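Small Electronics Packing, Week 4 handout: earbuds and other tiny things in cases

Notes from Svenja Haberkorn, for the Monday evening group

Last week ran long, so I'm picking up where we stopped, right after cables. Bring your Leline worksheets back if you took them home, please! A few of you still owe me the one on chargers.

Small cases are the things people lose in a move. A toaster you'll find eventually. An earbud case slides under a box flap and turns up two apartments later, if it turns up at all (mine is somewhere in Skarnton, I'm fairly sure). So this week is all about little shiny things with lids.

1. Pick your surface

I like to pack on a bed. It's soft, it's a good height for me, and if you drop something it doesn't crack. The one drawback is pattern. On a busy bedspread with leaves and flowers, a black case can disappear on you, while a light blue one like this stays easy to spot. Open the box first and stand it on the bed beside you, flaps up, so your hands only travel a short way.
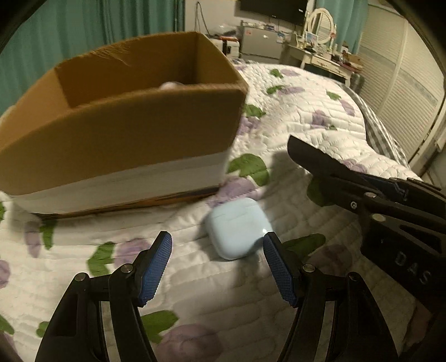

2. Check the case before it goes in

Open the lid, see that both buds are seated, close it again. Run a thumb along the seam – if you feel a gap, something inside is sitting crooked. Glossy cases scratch if you look at them wrong, so I put each one in a sock or a little cloth bag. Seo brand pouches are fine, and so is an old glasses pouch.

Charge level: I aim for 40 percent if the case is going into storage, and I don't fuss over it for a same-day move. Write the level on your worksheet either way.

3. Where it goes in the box

Never straight on the bottom. Soft things first, then the small case, then more soft things. I used to tuck cases down the side of the box and I've stopped, because that's the first spot that gets squeezed when somebody grabs the box in a hurry. Our Prendard practice boxes hold up well, but a reused carton with a tired rim is what most of you will have at home, so practice on those too. A slightly torn top edge is okay if the bottom is sound. Tape the bottom twice.

Lay the case flat, hinge side toward the middle of the box, and write "EARBUDS" on your list the second you let go of it. I mean it about the list!

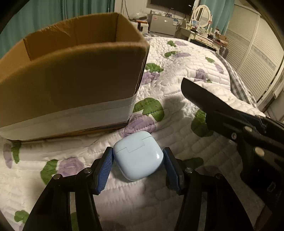 Can I pack the case in the same pouch as its charging cable?

Use two pouches if you have them. The metal plug on the cable will rub against the finish the whole trip, and a glossy case shows every mark. If one pouch is all you've got, wrap the plug end in a bit of tissue first.

For next time: pack one small box at home, 90 minutes at most, and bring the list with you. Leave the box where it is.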